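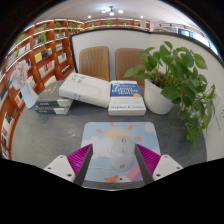

Does it matter if you chant the 1000 names at a desk instead of on the floor? been stuck on this since the May weekend at Grastberg. Teacher there (Renata Alarcón, some of you know her) was pretty firm, floor, mat, facing east, same place every morning. My knees are done. So I sit at my computer with the text open and when my eyes need a rest they go to the mousepad, the one with the cartoon goose and the sun with its little orange rays, and I keep going from there. Feels fine to me. Focus is better than it ever was on the floor tbh. But now I feel like I'm cheating. Thoughts?

Posted by slowlotus, August 11, 2026

---

marigold_k wrote:
Chair is fine. Half our group at Driveck uses chairs. My grandmother did hers at the kitchen table shelling peas and no one ever told her she was cheating

---

HC_reader wrote:
Chair yes, computer no, in my opinion. Posture was never the point of the floor thing. The point is you go somewhere that isn't for anything else. You do your taxes at that desk. You read this forum at that desk.

Print the text out. Goes for the phone crowd too.

---

slowlotus wrote:
hm. fair about the taxes.

printing it is 200 pages with the commentary in, I don't have a printer. Could get the Price edition I guess but the transliteration in that drives me nuts, no long vowels marked anywhere

---

marigold_k wrote:
@HC_reader so people in one room aparments are out of luck? Plenty of us don't have a spare corner that "isn't for anything else"

---

HC_reader wrote:
Didn't say spare room. A cushion you put away afterward is a place. A shawl is a place. Don't put words in my mouth please.

---

pmok wrote:
Pao-chu here from the Tuesd- sorry, from the morning group. What I was taught: floor if you can, chair if you can't, bed if you're ill. The order is about effort and what your body can do. Nothing in it about furniture being holy. For east, if you can't face it you just think of it at the start and carry on.

The screen I'm less sure of. I asked my own teacher about reading off a tablet once and she said "can you turn the little noises off". That was the whole answer.

---

slowlotus wrote:
thanks Pao-chu, that helps a lot. Noises are off. Email is not closed, I admit

---

nightbus wrote:
Going to be the grump. If the teacher you went to told you floor and east, then either do what she says or go back and ask HER. Asking strangers until one gives you the answer you want is worse than any chair. Said with love

---

marigold_k wrote:
oh come on. She was there for a weekend, she didn't take vows

---

nightbus wrote:
Never said vows. Said ask the person who gave the instruction. Renata answers letters, or she did. Celina Brzozowska sorts the mail at Grastberg and will pass it along.

---

bead_by_bead wrote:
Side question but related. I use the Ernanance app for the names and it loses its place if a call comes in. Stopped at 104 this morning, came back, it had me at 100. Do I repeat the four or carry on from where I know I was? Usually I repeat but then it feels like Im doing it for the app

---

HC_reader wrote:
And this is why paper.

---

pmok wrote:
Repeat them. Saying a name twice does no harm. Skipping one bothers you all day, at least it does me.

---

bead_by_bead wrote:
ok repeating it is. ty

---

slowlotus wrote:
Wrote to Renata last night. Kept it short, knees, desk, is it ok. Will post what she says, even if nightbus gets to be smug about it.

In the meantime trying HC's idea, a shawl over the chair and the email closed. Did it this morning. Lost my place near the end, got it back. Still looked at the goose a fair bit.

Does anyone know if there's a bigger print edition with the vowels marked? Siu-ming Wu used to sell a spiral bound one at the Driveck table

---

marigold_k wrote:
Siu-ming still has a box of them I think. Blue cover. I'll ask on the weekend. Don't let the grumps get to you - chair people unite

---

nightbus wrote:
I sit on a chair, for the record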